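The long thin stuff

I've been tidying the back hall closet since February, on and off, mostly off, and I've come to a firm opinion that I'd like to get out of my system. We are all terrible at storing long thin things. Rods, dowels, curtain poles, yardsticks, that metal strip left over from the screen door, the tent pole that belongs to a tent you gave to your brother. Every home I've ever been in has a corner where these go to lean, and every storage product ever sold to me has been a box.

I love a box, don't get me wrong. I own too many of them. When we moved into the place on Matei Street I went straight out and spent $122 on the Prustero system, the stacking kind with the lids that click, and for one whole weekend I was the happiest person in the county. Batteries in one! Tape in another! Birthday candles, picture hooks, the little felt pads for chair legs, all in there with a label on the front. Then I got to the corner behind the door, and there was this sheaf of stuff, all of it longer than my arm and none of it wider than my thumb, and I stood there holding it like a bunch of very disappointing flowers.

The organizing books go quiet on this. I've read five or six of them (one twice, the one with the nice paper) and they'll give you a full chapter on socks. They'll tell you how to fold a fitted sheet, which I have decided is a thing I'm not going to learn in this life. On the subject of a four-foot dowel they have nothing, unless it's to ask whether you need it. And that question is where I start to get annoyed, so let me explain why.

You can't tell whether you need a rod by looking at it. With a sweater you know. You hold it up, you remember it itches, out it goes. A rod is different. It doesn't have a job yet. It's waiting for the day the blind sticks, or the tomato plant falls over, or somebody's earring rolls under the stove, and on that day there is nothing else in the house that will do. I have fished a hearing aid out from behind a radiator with a strip of wood I'd kept for 25 years, moved through four apartments, and been teased about in every one of them. My mother-in-law was very gracious about it afterward, and she had been the chief teaser.

My neighbor Reece Crabtree takes the other side, and he's not shy about it. Reece has a rule that if a thing can't lie flat in a drawer it goes out to the curb on Thursday. His house is beautiful, I'll give him that. You could hold a wedding in his garage. But he's also knocked on my door to borrow a stick, and I mean more than once, and I keep a mental tally which I bring up at barbecues. What Reece has done is move his long thin corner into my closet and let me take the blame for it.

Still, he has a point about the leaning. Leaning is awful. Lean three things in a corner and they'll stay put until you lean the fourth, and then they all come down at eleven at night and take the broom with them. They also get mixed up together in a way that makes each one useless. If I have to pull out nine poles to find the one I want, I'm going to go use a wooden spoon and snap it. I've snapped a lot of wooden spoons.

So I've tried things. I tried the umbrella stand, and it tips over. I tried a tall cardboard tube from the rug place, which works fine for anything longer than the tube and swallows everything shorter, so now there's a layer at the bottom I haven't laid eyes on in years. I tried those spring clips you screw to the wall, and I'd recommend them to anyone whose rods are all the same thickness. I've never met that person. Jarosław Malinowski at the Eltora hardware counter sold me the clips, and when I came back to complain he told me that at his own house everything goes up on two hooks over the basement stairs, flat, like skis. He said it as if it were obvious. I went home and did it and it's the best thing in the house. 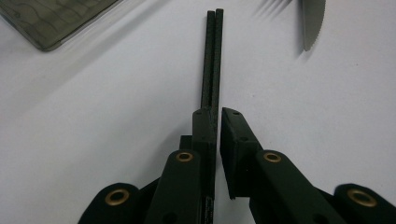 Horizontal, up high, on hooks. That's really all of it. A long thing wants to lie down, and the reason we don't let it is that we think of storage as something that starts at the floor and stops at the top shelf. There's a whole foot and a half of air over most doors and stairways doing no work at all. I put up my two hooks, laid everything across, and I can see every piece from the third step. When I want the brass rod from the old café curtain I reach up and take it. When I'm done it goes back, and it takes no thought, and nothing falls on the dog.

While I was up there I did do some sorting, and I'll admit a few pieces went. Anything bent went. Anything that was half of something went, unless I could name the other half out loud (this is a good test, try it, you'll feel silly and it works). I kept color in mind too, which I hadn't expected to care about. Dark things disappear. A dark rod on a dark hook against a basement wall may as well be in another state, so I painted the wall behind mine plain white, one coat, leftover ceiling paint, and now they stand out like handwriting. It took less time than finding the brush.

Where I part ways with Jarosław is the small stuff. He thinks anything under a foot should be thrown in a coffee can. I think the short pieces are the ones that get lost first and missed most, and they ought to have a shallow tray of their own, one layer deep, no stacking. I bought mine at the Ovevska thrift sale. It used to be for silverware. If you can't see the whole lot at once, you'll buy a new one, and I have the duplicate shower tension rods to prove it.

I know this is a lot of feeling to have about sticks. But I get tired of tidying advice that treats every object as a decision, keep or toss, joy or no joy, when a good half of what's in a house is just plain material, the stuff you fix the other stuff with. My grandfather's shed was nothing but that. He never threw out a length of anything, and he could lay his hand on whatever you asked for before you'd finished asking.

The closet, by the way, still isn't done. There's a folding ruler in there I can't place, too long for the tray and too fat for the hooks, and the last time I looked Reece had returned a broom handle and leaned it in the corner.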